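Home | Updates | Partners | Contact
Filed under: Projects – Automation at Work

Stunia packing hall, progress report, 06/07/2021

Hi all, and thanks for your patience with this one! The arm that will share the sorting bench with our Nenditz crew is still living in simulation, and we've now put it through 1238 practice runs.

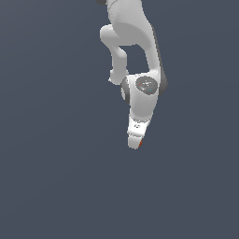

The crew wanted a say in how fast it moves near people, so we gave them one. They picked a slower setting than I'd have chosen (fine by me – they're the ones standing there).

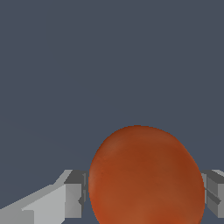 Training has taken up more of the budget than planned. Over 40 hours went into it, mostly on stopping and restarting safely, and the new job sheets are written. Sorters will move to checking and grading, same pay, and Matlala's shift tries the rota first in October.
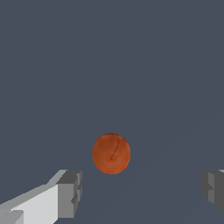

Tillier wrote back after reading the draft that the grading work sounds better for sore wrists, but they'd like it in writing that breaks stay as they are. I've added that to the job sheets, and the signed copies will come with my next report.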